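Who Holds the Key? Shared Storage Comes Back to the Market Town

The trading hall at Jovside was built with 36 lock-ups beneath its main floor, each let to a stallholder by the quarter. For many years most of them stood idle. Traders preferred to load a van at the end of the day and drive their stock home, and the hall's managers saw little reason to persuade them otherwise.

That has changed. Fuel and parking have become dearer, and a growing number of small traders now live too far from the market to make the daily journey with a full load. By last November every lock-up at Jovside had been let, and the hall had opened a waiting list.

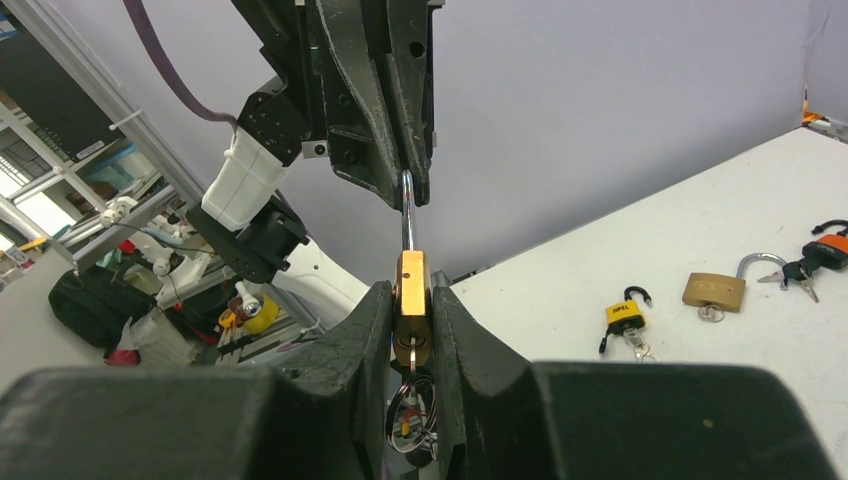

Who is responsible when stock goes missing from a rented unit? Under most agreements the trader bears the loss, unless the hall has failed to keep the building itself secure.

It is a point on which many tenants are poorly informed. The standard agreement at Jovside runs to two pages and leaves insurance to the tenant. A household policy will seldom cover goods kept for sale, and a trader's policy may set a limit of £500 on anything left overnight away from the stall. For a seller of cloth or kitchenware, that sum may be reached with a single shelf.

The hall at Nulby has taken a different course. Its managers hold one policy for the whole basement and recover the cost through the rent, which is higher as a result. Each tenant is covered up to £4000, provided that the unit was locked and that a list of its contents
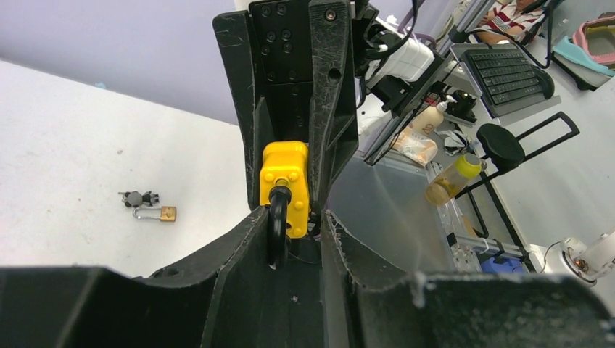
had been lodged with the office beforehand. Lists are renewed every quarter. Some traders regard the paperwork as a burden, and a few have given up their units over it, but the office reports that claims are now settled more quickly.

The question of spare keys remains open. Nulby requires one to be left in a sealed envelope; Jovside does not, and its tenants have so far resisted any change. The matter will come before the Monday meeting of the Pritau Markets Forum — a body on which both halls are represented.

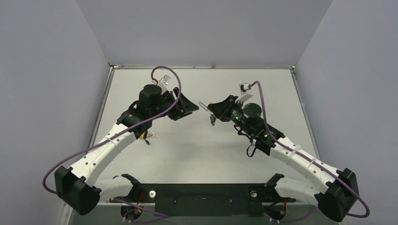
Afshin Ebrahimi

Members of the forum are expected to consider a common form of agreement, drafted with the Nikzad storage office, which would set out in plain terms what a hall must insure and what it need not. Existing tenants would keep their present terms until the end of the quarter in which they were signed.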